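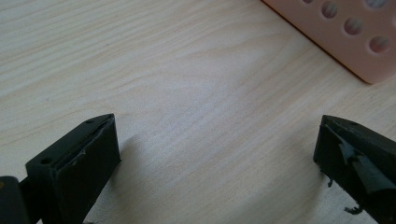
The tabletop, pale wood with a fine grain

Sorting thin clothes on a bare wood table: does it need a finish or a cover?

Mimoza Lazarević
Member, 63 posts

I want to use this table for sorting and folding laundry, mostly light tops and a couple of very thin see-through pieces that catch on everything. I got it secondhand and the seller couldn't tell me if it had been oiled, lacquered or left alone. The grain is faint and pale and I would like to keep it that way. I tried furniture wax on an old shelf once and it went yellow within a year, and it left a mark on a white shirt.

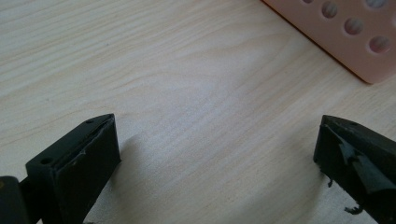 So there are two things I need to know. First, how do I find out what is on the wood without sanding it? Second, is it safe to leave a basket of slightly damp clothes on it for an hour or two? The basket is plastic with small square holes in the sides, so any water would go straight through to the table. I don't own a dryer and in December nothing in this apartment is ever completely dry when I bring it in.

I could buy a table cover, but the ones I have seen are vinyl and slide around.
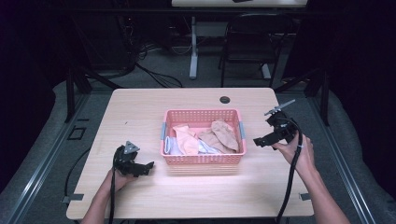 Eleni Zupan
Member, 1118 posts · Furniture and Floors

Try the water test first. Put one drop on a spot near a corner and leave it for ten minutes. If it beads up, there is a film finish and you don't have to do anything. If it soaks in and the spot goes dark, the wood is bare or the oil has worn off. The spot should fade as it dries.

If it is bare, use a clear water-based matte finish. Oil and wax will warm up the color, and you said you don't want that. Two thin coats, with a light rub of fine paper in between. Let it cure for the full time on the can before any fabric goes on it. Dry to the touch is not the same as cured, and that may be what happened with your shirt.

Damp clothes in the basket — put a folded towel underneath and move the basket when you are done. I wouldn't leave it overnight on any wood.

For the thin pieces, run an old pair of tights over the table, along the edges too. They will snag wherever a blouse would. Check the inside of the basket the same way. Molded plastic often has small burrs around the holes.

foulkes_800
New member

just put a bedsheet on it. thats what we do

Mimoza Lazarević

Thanks, both. I'll do the drop test tonight and the tights after that. I hadn't thought about the basket — maybe a pillowcase as a liner, and the thin ones go in last so they stay on top. 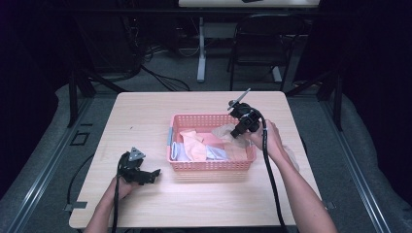 Pink basket, with a sheer beige piece at the right side

Eleni Zupan

A pillowcase is fine. Pick a smooth cotton one with no buttons or zipper.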